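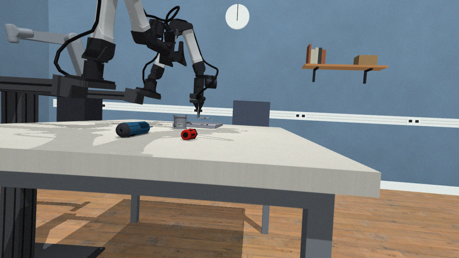
Do standing desks do anything?

3 December 2020

I bought a Tindard in June, the one with the motor and the little memory buttons, for $378. The sales page promised more energy, better posture and a sharper mind by lunch. I'm still waiting on the mind.

My brother-in-law Vivek Srivastava swears by his. He also swore by the Briritix cushion, and that's been in his garage for a year. When I asked what had changed since he started standing, he said he "just feels it." Fine. I feel my heels.

I stood for most of the first week, then mornings only, then during phone calls. Now it goes up when I need to reach the outlet behind it. 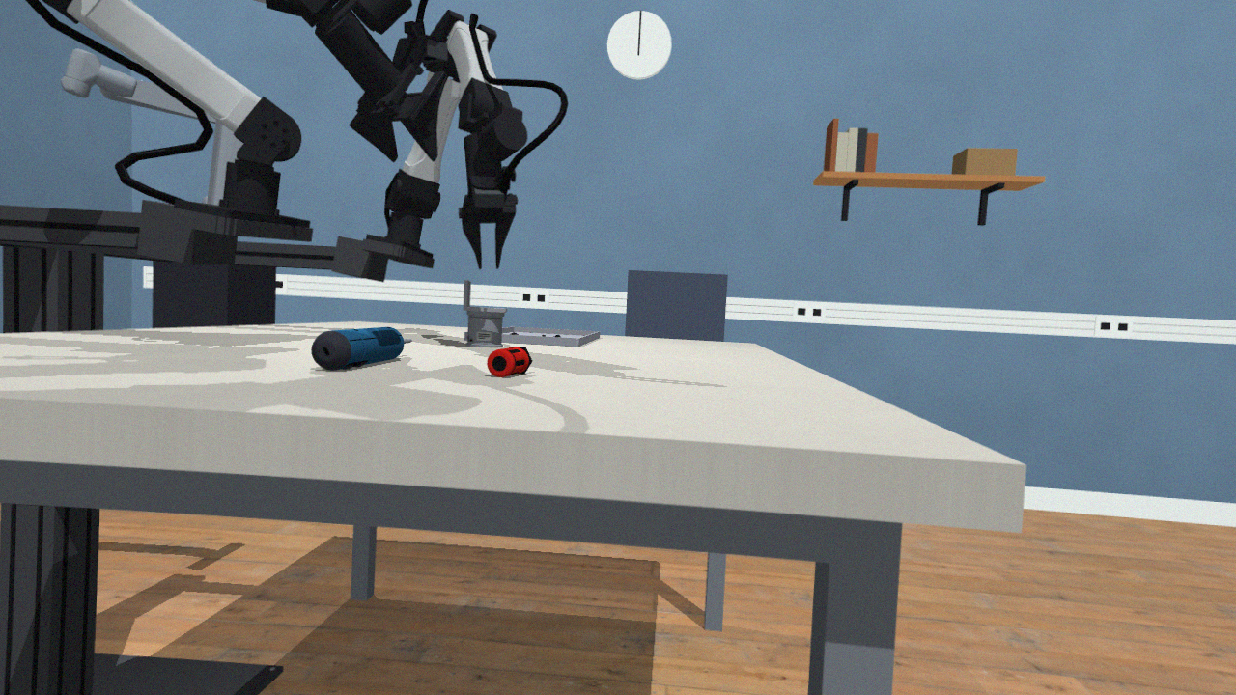
So would I buy it again?

At full price, no. A plain table the same size was $213 and I'd have spent the rest on a decent chair. If you already own one and like it, keep standing. I just want somebody selling these things to show me a number that didn't come out of their own brochure.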